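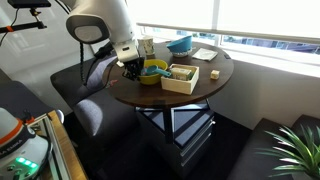

Round or square table for a window corner?
Small Spaces > Dining and Kitchen

mapleroute
Posts: 14
We're moving in January and the new place has no dining room, just a corner of the living room with windows. I have to buy one table for meals, mail and my laptop. My husband wants square so it can go flush against both walls. I want round because the only path to the balcony runs past that corner. There are two of us and a kid who is seven. Budget is tight, so it has to be right the first time. What do people have, and would you buy it again?

okoth_e
Posts: 3,107
Round, with a center post. I have had a 37-inch one for five years. Four adults can eat at it if nobody puts a serving dish down. Two adults and a kid is easy.

The trade-off is that you never get it tight to the wall. There is a gap behind it, and things go down the gap.

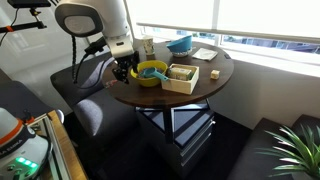 Round dark top with the yellow bowl and the small wooden box on it.

Dark tops show every crumb, by the way. If I bought again I would go a shade lighter.
— Emmanuel Okoth

gravelpath
Posts: 212
I'll go the other way. We had round in a corner and sold it. Do the math on paper before you decide. A round top is smaller than a square one of the same width, and the part you lose is the corners, where the mail and the salt would have gone. For a laptop plus dinner I would take square every time.

mapleroute
Posts: 15
That's my husband's argument almost word for word. What did you do about the walkway?

gravelpath
Posts: 212
Walked around it. I had a bruise on my hip for a month and then I learned where the corner was.

tilly_b
Posts: 88
With a seven-year-old running to the balcony I would not want corners at that height. We have the Hovland drop leaf, which is half round when it's folded. It's fine, but the hinge side has to face the room or you can't open it, so check that first.

Whatever shape you get, this is what I would do before ordering:

1. Tape the outline on the floor and leave it there from Tuesday to the weekend. Walk past it with a laundry basket.
2. Put everything you keep out during the day inside the outline. Cups, bowls, paper, all of it. You'll see fast if the top is too small. 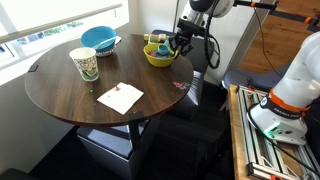

3. Sit down where each chair will go and check your knees. Center posts are better than legs here, but a wide foot can catch your toes.
4. Look at the spot at noon and again at 4 p.m. Sun on a dark finish will fade it unevenly if you leave a placemat in one place.

gravelpath
Posts: 212
Number 4 is overblown. Modern window glass blocks a lot of that. My desk has been in full sun for years with no line on it.

tilly_b
Posts: 88
Mine has a line. You can see exactly where the fruit bowl lived. It may depend on the finish.

norwood_pine
Posts: 431
Both of you are right, in my experience. Oil finishes changed on me and the thick factory coatings didn't.

My question is about seating, which hasn't come up. Chairs take more room than the table does. Has anybody used cubes or a bench?

okoth_e
Posts: 3,107
Cube ottomans work with a pedestal table. They slide in under the top and you get the floor back. No back support, so they are good for breakfast and bad for a long dinner.

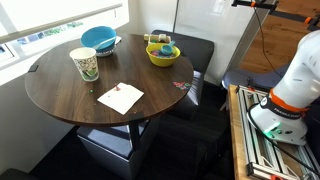
Navy cube pushed in under the top.

norwood_pine
Posts: 431
Thanks. Flondach has some with lift-off lids. The Plendora ones I tried were too low and I felt like I was eating at chin height.

mapleroute
Posts: 16
Taped out a circle and a square last night. The square sticks out into the path to the balcony door, and even my husband stepped on it twice. He is still not convinced about losing the corners. We may look at a square with rounded corners from Tundus, if they will tell me the base width. The listing doesn't give it.

gravelpath
Posts: 212
Email them. And measure the elevator.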